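Home Products Downloads Support Contact

Cenel is my grasp planner for cloth, and I've been fussing over it since July! You give it the camera views, it picks two points on the garment and hands both arms a path.
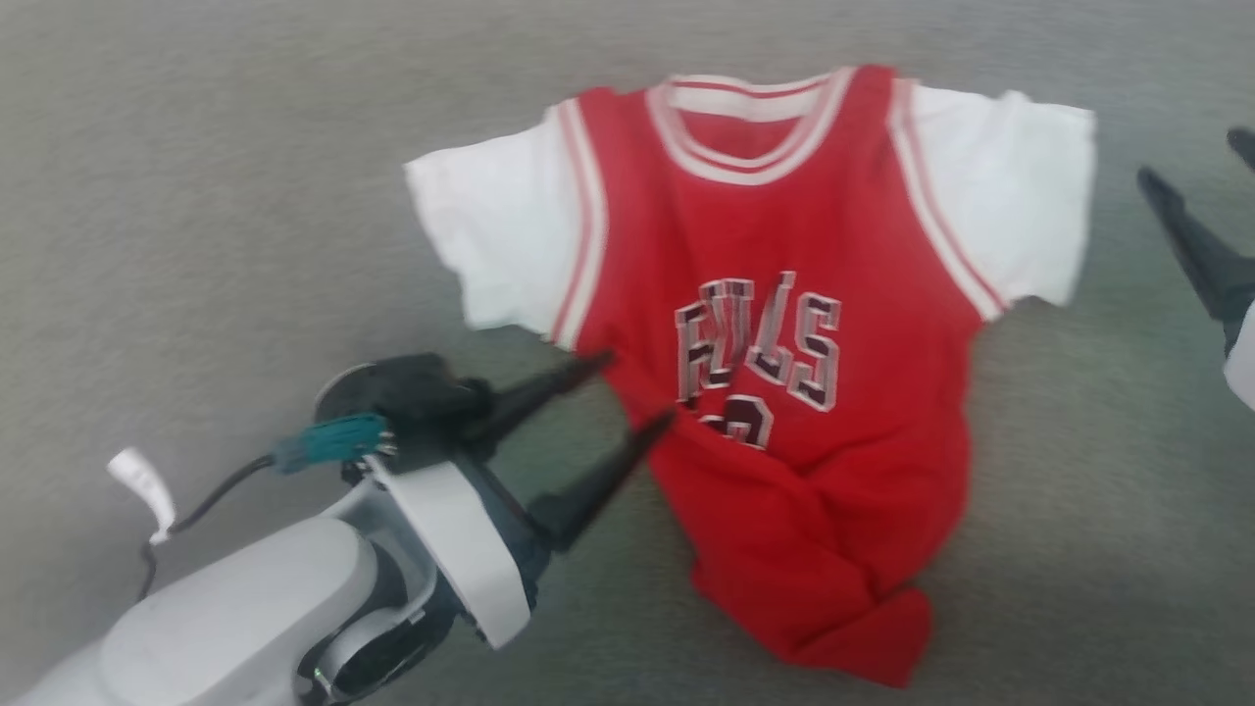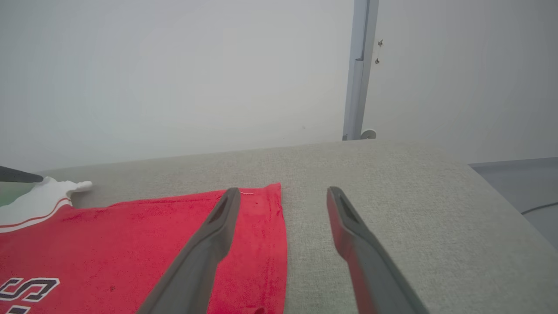 A red jersey with white sleeves, two grippers, one of my favorite tests (so many folds to reason about).

Does it need a graphics card?
A plain desktop processor is enough for planning, and a card only helps if you retrain on your own clothes, which takes 300 labeled views.

License covers 5 seats. Works with Zernus arm drivers.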